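Accueil Carnet Essais Matériel Archives

Cahier d'atelier, banc de frappe. Mars, mardi, reprise à 14 h.

Objet : dispersion des coups de pied placés, ballon ovale sur tee. Suite de la série précédente, abandonnée à cause du jeu dans l'axe du pendule.

Montage. Pendule Vamano remonté, palier changé, serrage au couple. Masse de jambe inchangée. Sabot Dilitz neuf, l'ancien marquait le cuir à l'impact. Tee bas, inclinaison du ballon réglée au gabarit, lacets face à la cible. Pression contrôlée avant chaque série, pas entre les frappes (à revoir, voir plus bas).

Série A : 9 frappes, point d'impact nominal. Dispersion latérale faible, rotation arrière régulière. RAS.

Série B : 9 frappes, impact décalé de 3 mm à droite de la couture. Départ à gauche systématique, conforme au modèle. La rotation se désaxe dès la première frappe et l'oscillation du grand axe ne s'amortit pas avant le filet. Le capteur de vitesse a décroché sur une frappe, valeur exclue du dépouillement.
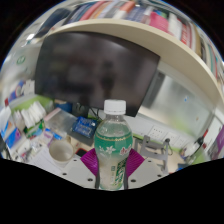 Série C : même décalage, ballon incliné de 5° supplémentaires vers l'arrière. L'écart latéral diminue, mais l'angle de départ monte trop pour un essai de transformation courte. Je ne conclus pas : la pression avait baissé en fin de série, et on ne sait pas à partir de quelle frappe. Il faut un relevé entre chaque coup, même si cela rallonge.

Dépouillement. Le script Kemppainen prend mal le contour du ballon quand le filet passe derrière. Seuil remonté à la main sur les séries B et C. Garder les fichiers bruts, ne pas écraser. L'ancienne version du script donne un angle de départ plus faible sur les mêmes vidéos. Pas encore trouvé d'où vient la différence, je soupçonne la correction d'objectif appliquée deux fois. 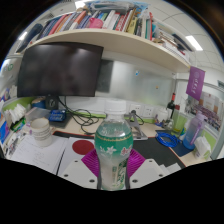 Comparaison avec les relevés du terrain de Clurnar : même signe pour la dérive, amplitude plus forte dehors. Le vent n'avait pas été noté ce jour-là, donc comparaison qualitative seulement. Les appuis du botteur jouent aussi, le pendule ne les reproduit pas.

À faire :
- refaire la série C avec relevé de pression à chaque frappe
- 3 ballons du même lot, usure différente, impact nominal
- vérifier le zéro du goniomètre après démontage du sabot
- commander des joints pour le palier
- renommer les dossiers de la série B, deux portent le même numéro

Arrêt du banc à 17 h 30. Pendule bloqué en position basse, goupille en place.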